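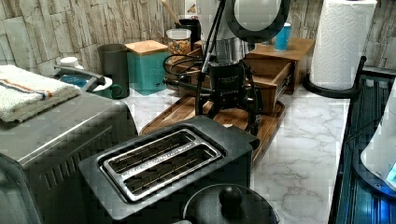
How many kitchens do we need before the model stops caring whose kitchen it is? More than we've got – Vikas and I both think variety is doing more for us now than sheer numbers.

26 Jul 2022, Wirnley set. Count stands at 2,668 episodes, of which 2,244 are usable. Most of the rejects are the old May batch, where I'd labelled the start of the reach far too late (my own fault, and I'm still grumpy about it!).

Toaster tasks today. I'm leaving the worktop busy, canisters and mugs and all, and shifting just the toaster between episodes, so the policy can't simply learn one spot on the marble. Five positions so far. Trilok wants nine and he's probably right, though I'd like to see a quick training run on these first.

Shiny steel top on the toaster worries me a bit. Depth was patchy on the Zedlow kettle for the same sort of reason – must compare the two before we record many more.

To do: fix the May labels, ask Vikas for the Chauvin split, and stop naming folders "new".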